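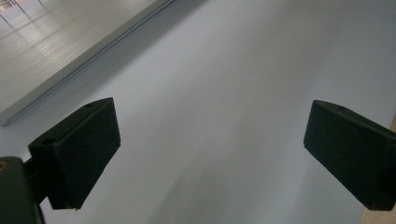 The fingers of the hand-held gripper, open over a pale surface. Photo: Cecilia Adjei

Cecilia Adjei keeps three pairs of gripper fingers in a drawer and has an opinion on each of them. She runs gripper trials at Pevex, a small firm that tests end-of-arm tools for companies that pack small goods, and since August most of her time has gone to one question: which fingers should go on the hand-held tool her team uses to record grasps before anything is tried on an arm.

"People want to talk about the arm," she says. "The arm is bought already. What I can change in an afternoon is the last couple of inches."

The tool is a gripper with a camera on it. A person carries it, closes it on an object, moves the object and lets go. The camera records the fingers and whatever they are reaching for. The same fingers then go on the arm, so that what the camera saw in the hand is close to what it sees on the robot.

The black block-shaped pads are the current favorite. Adjei did not expect to like them. Her first choice was a soft, ribbed finger supplied by Cadwaladr, which bends around whatever it touches.

"It was lovely on round things," she says. "Bottles, tubs, no complaints. Then we gave it a flat card box and it folded. You would get the box up and it would swing. The person holding the tool corrects for that without noticing, and the arm doesn't."

The second pair, from Jodamum, was a thin metal finger with a rubber face. It handled the card boxes well and got under the edge of flat items the other two could not reach. It also marked soft packaging, and after a few days the rubber began to lift at the tip. Adjei glued it back twice.

To compare them, the team picked 37 objects from customer orders and gave each pair of fingers 15 tries at every object. A try counted if the object was lifted, carried to a tray and put down the right way up. The black pads were not the best at any one type of object. They came second on nearly all of them, and that was enough to put them ahead in the total.

"I'd take boring over brilliant on Monday's boxes and useless on the tubs," is how her colleague Rory Purves remembers her putting it. Adjei says she doesn't recall saying that but won't argue with it.

Purves did most of the recording. He is taller than the others and holds the tool higher, and this showed up in the results. His grasps came in at a steeper angle, and the metal fingers did better for him than for Glenys Nicholas, who works seated. The team ended up splitting the tries evenly between the two of them and adding Prakash Menon as a third.

"We should have done that from the start," Adjei says. "The first week's numbers are in a folder and I don't look at them."

The camera was another problem. With the original mount, the ribbed fingers filled too much of the view when they were closed, and small objects vanished behind them just before contact. Menon moved the camera back and tilted it down. That fixed the small objects and brought in reflections from shiny surfaces near the work area. They tried two lenses and settled on the wider one.

"You lose some detail with the wide one," Menon says. "But you can see both fingers when it's open, and you want that. If I can only see one finger, I'm guessing how far the other has to travel."

Lighting was left alone. Adjei's view is that customers will not change the lights in their buildings for a gripper, so there is no use testing under perfect ones.

The controller took less time than anyone had planned for. They compared the one that came with the arm against a Prakeo unit that let them set the closing force in finer steps. With the black pads the difference was small. With the ribbed fingers it was large, and Adjei thinks a customer handling only fruit or soft tubs should still look at that combination. For mixed goods she would save the money.

Not everyone agrees with the choice. Eirlys Maddocks, who looks after the arms at Pevex, would have picked the metal fingers and put up with the repairs. "A worn rubber face is a cheap part," she says. "A missed flat item stops the line until a person walks over." Adjei says that is fair, and that flat items are the weak spot of the black pads. Of the tries that failed, almost 30 percent were on items thinner than a paperback.

The next step is a version of the same pad with a thinner lower edge. Menon has drawn it and the first pair is due to be printed soon. The objects will stay the same, and so will the three people doing the recording.

Asked if she would start with the same three pairs again, Adjei thinks for a while. "I'd start with two," she says. "And I'd measure the tray first. It was too shallow for the tubs and we had to swap it halfway through."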